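Search this site Search

Hurkemance: the studio sets out its plans for the autumn season

The lead designer at Firker, the Flumthorpe studio responsible for the co-operative strategy game Hurkemance, met us in June to discuss the next update. It will introduce a new map, Cunha, and a revised system of trade between players.

"Cunha is built for longer matches," the designer said. "Players asked for more room to settle before the first raid, and we have given it to them."

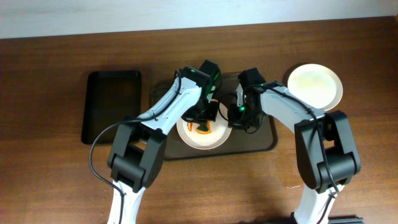

Matches on the new map will support up to 100 players, divided into guilds. Each guild will begin with 375 coins, and any surplus may be lent to an ally at a fixed rate. The designer confirmed that loans cannot be cancelled once agreed.

"We tested a version where they could be, and trust between guilds fell away very quickly," the designer said.

Existing saves will carry over. Ranked play will remain closed on Cunha until the studio has reviewed the first month of results.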